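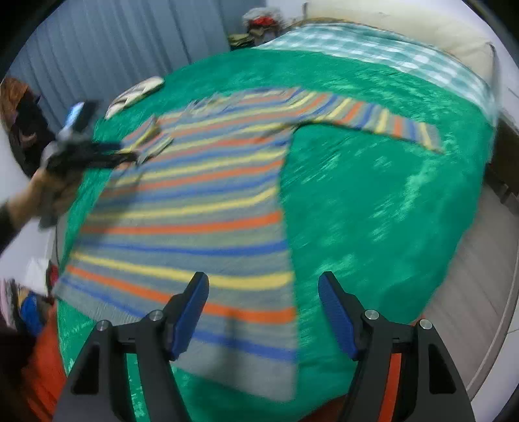
Ghassan Tarawneh wants to know why his well has to be sampled twice when the first result came back fine. He drew his bottle in March, he writes, the nitrate reading was low, and he would like to be left alone until next year. Two other well owners on the Jostlow side sent in much the same question, so the answer may be useful to everyone on the list.

The first round was done in March, when the ground had just thawed and the water table was coming up. The second round is being done now, after harvest and before the ground freezes. Nitrate in shallow wells moves with the season. A well that reads low in early spring can read higher in the fall, and some do the opposite. One bottle gives one day. With two bottles from the same tap in the same year, the district can start to say whether a well is steady or whether it swings, and that decides how often it needs to be looked at later on.

Mr. Tarawneh can decline the second bottle. The program is voluntary and his March result stays in his file either way. We would ask him to reconsider, though. His well is one of only a few shallow ones along that stretch of Cordier Creek, and without it there is a gap on the map between the county road and the gravel pit.

Where the sampling stands

The Plostlow Groundwater District signed up 357 private wells for this year's program. Bottles for the fall round went out with the last mailing, and the return deadline is printed on the yellow card inside the box. If your card is missing, call the office and we will read you the date for your section. The dates differ because the lab can only take so many bottles in one day, and nitrate samples do not keep well.

The district covers 3,516 households on private wells, so this is still a small share of the total. We would like to add wells next year in the Moreo subdivision, where most of the houses were built at the same time and most of the wells were drilled to a similar depth. If you live there and have your driller's log, please send us a copy even if you do not plan to take part. The log tells us the depth, the casing and what the driller went through on the way down. Many of the older logs for that area were never filed.

How to fill the bottle

We had to throw out a number of the March samples, nearly all for the same few reasons. Please read this even if you have done it before.

Use a cold water tap. The kitchen tap is fine if it has no filter on it. If you have a softener, that does not change the nitrate reading much, but a reverse osmosis unit under the sink will take most of the nitrate out, and then the result describes the unit and says nothing about the well. If you are not sure what is under your sink, use the outdoor spigot nearest the pressure tank.

Take off the aerator screen if it comes off by hand. Let the water run for ten minutes. Do not rinse the bottle. It may have a small amount of preservative in it, and that needs to stay there. Fill to the shoulder, leave a little air at the top, and screw the cap down tight.

Write the well number, the date and the time on the label before you fill the bottle. Ink does not take on a wet label, and we had several bottles in March we could not match to an address. Put the bottle in the refrigerator, not the freezer, and get it to a drop-off point within 24 hours.

Drop-off points are the same as before: the district office, the feed store counter in Jostlow, and the Cordier Township hall on the mornings when the clerk is in. The township hall has a cooler in the entry. Please do not leave bottles outside the door if the hall is locked.

What the results mean

Your letter will give nitrate in milligrams per liter, measured as nitrogen. The drinking water limit for public systems is 10. Private wells are not regulated the same way, but the number is still the one to go by. If your result is over 10, do not give the water to infants or use it to mix formula. Boiling does not help. It drives off water and leaves the nitrate behind in a stronger dose.

If your result is between 3 and 10, there is probably something reaching the well from the surface, such as fertilizer, a septic field or an old feedlot. We suggest a test every year in that range. Under 3, every two or three years is enough for most wells, with an extra test after any work on the pump or casing.

Nkrumah Odoi at the district office will go over a letter with you by phone. He can also tell you what is known about the wells around yours in general terms. He cannot give out another owner's result.

Well cap grants

There is money left in the well cap fund for 40 more caps. The grant pays for a sealed, screened cap and the labor to put it on, for any well in the district that still has a loose or cracked one. You do not have to be in the sampling program to apply. The form is one page. A photo of the present cap speeds things up, and so does a note on how far the casing stands above the ground.

Owners of unused wells should ask about the sealing grant, which is separate. It pays up to $1,000 toward the cost of having an old well filled and sealed by a licensed contractor. The work has to be approved first. We cannot pay for a well that has already been sealed, and we turned down two requests this year for that reason.

Correction

The last issue gave the depth of the observation well at the Cordier Creek bridge in meters. The figure was in feet. The water level chart on the back page was correct.

Plostlow Groundwater District, November 2020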